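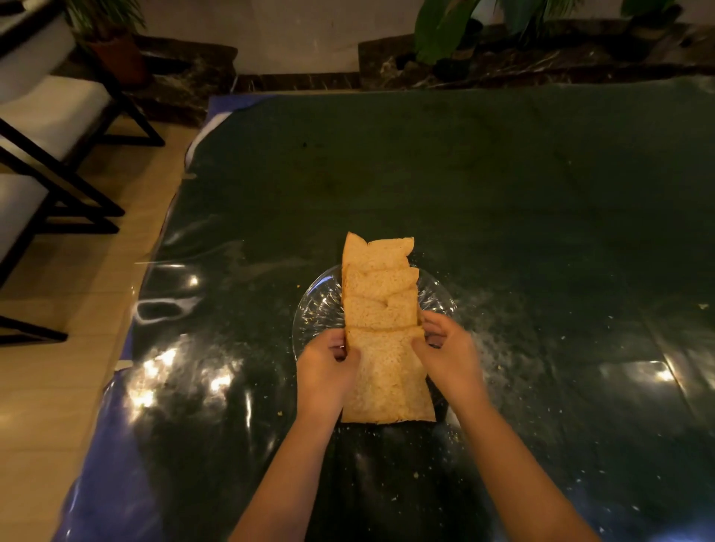 Board cards going missing in Flanent after the 6 pm sync, Bridcombe workspace. Siriporn Thepsuriya here, opening this one for the whole team (16 of us on the shared board, all on the web version). Our cards have started piling up in the column like those four slices of bread on the glass plate, each one lying over the one before so only a band of it shows, and you can't click anything except the card at the bottom. Yesterday they at least stayed put. Today a few dropped off the board completely, though search still finds them!

Status: Open
Priority: Medium
Assigned to: Ekkachai Bunnag

Ekkachai, 9:10 am
Thanks Siriporn, great write-up, and the search detail is a big help. If search finds the cards then the data is safe and we're looking at a display problem. Could you tell me which column it is, and whether anyone has changed the card limit?

Siriporn, 9:32 am
Column is "Waiting on client". Limit was 40, and we bumped it to 165 when we brought the old Prondau project over in November. I've cleared my cache and tried a second browser, same thing both times. Compact view is on for everybody.

Ekkachai, 10:05 am
Got it happening on my test board, which made my morning! Compact view works out card height once, when the column loads. The imported cards come in without a height, so the column treats them as flat and draws the next one on top. Could you turn compact view off for that column only, reload, and turn it on again?

Siriporn, 10:20 am
Oh, lovely. They're spread out properly now and I can open every one. Six are still missing from the board, though. All of them have the Onsri label.

Ekkachai, 10:41 am
Those have an archived label attached, and the board hides them by default. Go to Board settings, Labels, Show archived, then restore Onsri. Your colour choices will be kept.

Siriporn, 10:48 am
All six are back, colours and all. Really chuffed with this, thank you! Will the stacking come back at the next sync?

Ekkachai, 11:02 am
It could, until the height fix goes out. Same toggle will sort it. I've linked this ticket to the bug and will leave it open until the fix is on your workspace.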